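ok so I finally got the planner to stop doing the thing where the arm takes the scenic route around its own elbow. thread, because I spent way too long on this and I want to complain a little

Setup: one arm, a simulated kitchen, pick a piece of fruit out of a bowl. Motion planning by Vesico (our in-house wrapper, please don't go looking for docs, there aren't any). The planner was finding valid paths! They were just awful. Big swoopy arcs, then a panic at the rim of the bowl

First suspect was the collision mesh. Somebody (me, in March) had wrapped every bowl in a convex hull. So as far as the planner knew, a bowl was a solid lump, and getting the fingers inside it was a crime
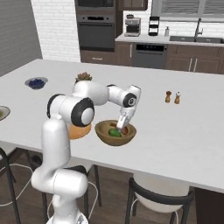

Swapped the hulls for a proper decomposition, 21 pieces per bowl, and the success rate went from 10 out of 75 tries to 70 out of 75. I yelled. The dog left the room

The swoopiness was a separate bug, and way dumber. My joint weights were all set to 1, so swinging the shoulder cost the same as a tiny wrist turn. Tshepo Pillay spotted it in my config in like a minute (thank you!! I owe you lunch)

Planning time did go up with the new meshes. Not terrible, but you feel it when you're rerunning stuff all evening. Caching the static furniture is next, the stools and cabinets aren't going anywhere

Still looking at the five that fail. Three of them time out, and the other two I have no clue yet. If you've fought with grasp poses near a rim, my replies are open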